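Home | Forums | Workshop and Office | Surfaces and Finishes | Search | Log in

Marker on a white desk top: solvent, abrasive or leave it

drekham_bench wrote:
White sit-stand desk, rectangular top, rounded corners, matt finish, two T-shaped legs. Somebody has drawn on it with dark marker. There is one thin dark blue arc, a short vertical streak with a blot at its lower end, a small tick and a dot. Next to the arc there are faint grey smudges.

I do not know whether the pen was dry-wipe or permanent. I do not know the top material either, as the label underneath has gone. A dry cloth has not been tried on the arc. I would like an order of work before anyone starts rubbing at it. Pictures follow.
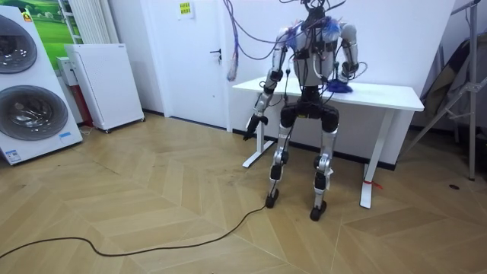
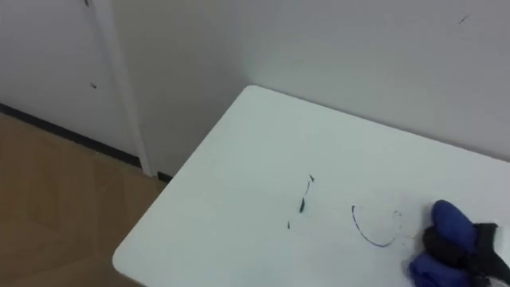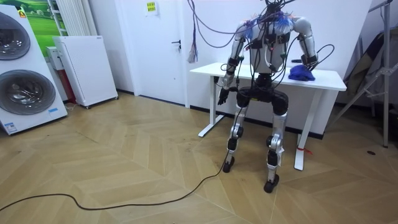 Page 12

okelton_joiner wrote:
Establish the surface first. Matt white tops are usually melamine-faced board, powder-coated metal or painted MDF, and the three do not tolerate the same things. Look at the underside near a leg fixing. If the screws go into chipboard and there is a separate strip along the edge, treat it as melamine. A moulded radius with no joint line suggests a wrapped or painted top, and then I would keep strong solvent off it.

The second picture is the only one close enough to judge the marks. The others show the desk from the front and tell you little about the finish.

Yau wrote:
Order I use on melamine:

1. Dry microfibre, light pressure.
2. Warm water with a drop of washing-up liquid. Wipe, then dry.
3. Isopropyl alcohol on a white cloth, dabbed, turning the cloth each time.
4. Stop and look at it under a low lamp.

Do not use a coloured cloth at step 3. Alcohol can lift dye from cheap fabric and you end up with a second stain. The blue one on the desk top in the first and third pictures should be kept away from this job.

listotcombe_stores wrote:
Disagree with putting alcohol third. If it is old dry-wipe ink, going over the line with a fresh dry-wipe pen and wiping at once will take most of it off, as the new solvent softens the old pigment. It costs nothing and involves less liquid than a soaked cloth.

okelton_joiner wrote:
That works on a whiteboard, where the surface is glossy and closed. On a matt top you are putting more pigment into the texture. I have seen it turn a thin line into a wide grey one. The smudges beside the arc could be the same effect on a smaller scale, though I would not swear to it from a picture.

listotcombe_stores wrote:
I have done it on matt melamine more than once with no ghosting. Test it at the back edge by the wall if you are worried.

Yau wrote:
Both of you are assuming dry-wipe. The streak with the blot could be a pen left resting on the surface, and permanent ink would do the same. Alcohol deals with either, so it comes first of the two.

drekham_bench wrote:
Checked underneath. Chipboard, with an edging strip. Would fine wet-and-dry be reasonable if a ghost remains? I have 400 and 2000 grit.

okelton_joiner wrote:
No to both. 400 will cut through the decor layer, and 2000 will polish a shiny patch into a matt surface. You would see the patch from the door whenever the light was low. A melamine sponge, used damp with almost no pressure, is the limit, and even that can alter the sheen. Try it under the top's overhang first if the finish continues there.

Brenda Lambert wrote:
I look after desks in a shared workshop and would add one point. Raise the top to standing height before cleaning and wipe towards yourself. At sitting height people lean on the front edge and push liquid into the gap against the wall, where the edging swells. Cable ends should come off the surface as well.

drekham_bench wrote:
Noted. I will do the back edge test with alcohol, then the dot, then the arc last. If a ghost is left I will probably leave it alone.

Thread 2116 closed to new replies.

Reader comments

mr_tidy: Methylated spirit is fine in place of isopropyl if it is the clear sort. The purple sort has dye in it.

shelf_unit: Used the dry-wipe trick on our meeting table in December. Half came off and the other half is still there.

okelton_joiner: Which half was matt?

shelf_unit: All of it.

Contact the moderators | Copyright the forum and its contributors | Back to top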